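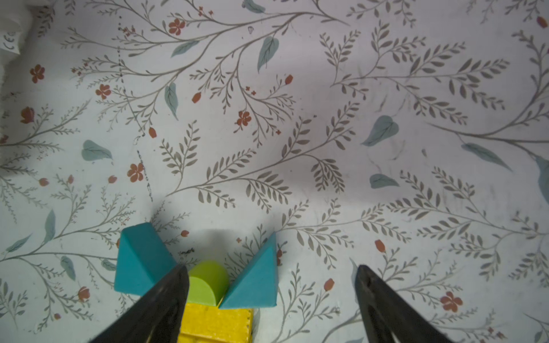
Re: [semthorpe-courts] Famov sentencing, what was ordered

I was in the courtroom Wednesday for the Famov sentencing and took notes, so I can fill in some of what was asked below. The company pleaded guilty to 2 counts of theft by deception over the roofing deposits. Several people in the hallway thought the second count was a repeat of the first. It wasn't. The two teal wedge blocks have the same shape and they are still separate blocks, and the counts are like that: same wording, same statute, different dates. The first covers deposits taken in spring and the second covers the ones taken in July, after the company had already lost its contractor registration. The judge said the July dates were the reason she did not go along with the defense request to merge them.

> On the list last night someone wrote:
> Does anyone know what happened with the Famov case? My mother
> paid a deposit and never got a roof or a phone call. The paper
> said "probation" and nothing else. How does a company get
> probation? And does she get her money back or does it go to
> the county? She got a letter from Grustance too and doesn't
> know if it's connected.

A company can be put on probation here. There is no one to lock up, so the court sets conditions and can fine the company again if they are broken. Famov may not take any deposit while probation lasts, has to file its bank statements with the court every month, and has to pay restitution before it pays the fine. The order of payment was argued over for a long time. The prosecutor wanted it written out, and it was.

Restitution covers 16 households. Each one on the list paid a deposit of $300. I didn't hear anything about interest, and the judge didn't order any. The money goes through the clerk's office, which mails the checks. It does not stay with the county. If your mother moved after she filed her complaint, she should give the clerk her new address in writing, with the case number on it.
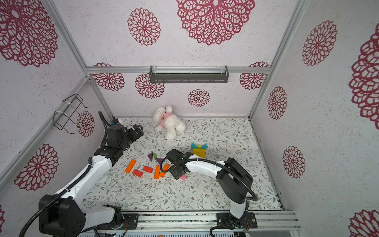 Wooden blocks and a white teddy bear on the floral mat.

On the Grustance letter: Grustance is the bonding company, and its letter is connected but separate from the criminal case. It is asking customers to file a claim against the bond. You can file that claim and still be on the restitution list, but you can't collect the same $300 twice. Whatever the bond pays comes off what Famov owes you. The deadline is printed on the second page of the letter, under the signature, where it's easy to miss.

The Tavares case was on the same calendar and got put off again. That is the towing company with the after-hours storage charge of $100 a night. The defense asked for more time to go through the invoices and the state did not object. The new date wasn't set before I had to leave at 4:30.

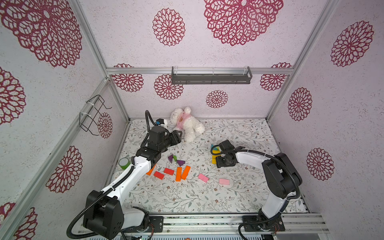
What happens if Famov closes before the restitution is paid?
The order stays on record as a judgment against the company, but collecting on it would be slow, so filing the bond claim now is the safer way to go.

The written order wasn't in the file when I stopped at the clerk's window on my way out. I'll check again and send the conditions to the list once I have a copy.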